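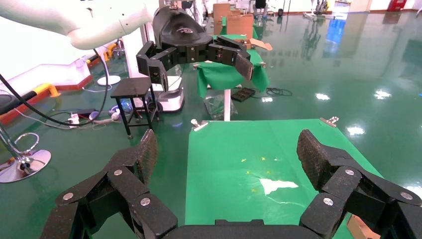
4.2 Small grants and the working life of theater groups

In the present section we look at how small performing groups use grants for general operating costs, and what happens to their planning when such a grant ends.

We used the application records of the Ovora Fund, which gives support to theater and puppet groups in the Drarnisside region. The records contain 874 applications. Of these, 350 were accepted, and most of the accepted groups had applied at least once before. Bramwell, who read the first set of files, noted that the second application was often shorter than the first one and spoke more openly about rent and wages.

The fund pays its operating grants in two parts. The second part is paid only after a written report is received in October. Several groups told us that this report was useful for them, but the waiting time was difficult. One group, Dadura, had to move its rehearsals to a smaller room for 6 weeks until the money arrived. Another, the Phan Puppet Theater, borrowed from its own members and paid them back later. Neither of these solutions is visible in the final reports, where the season is described as completed according to plan.

We also asked the groups which costs they find hardest to cover. The common answer was the ordinary cost of keeping a place open – heating, insurance, cleaning, a person who answers the telephone. Project grants seldom allow such costs, or they allow them only as a small share of the total budget. Some groups therefore divide one salary among several projects, a practice that makes the accounts hard to read, also for the groups themselves.

The age of the group had less influence on these answers than we expected. The size of the audience is treated separately in Section 4.3.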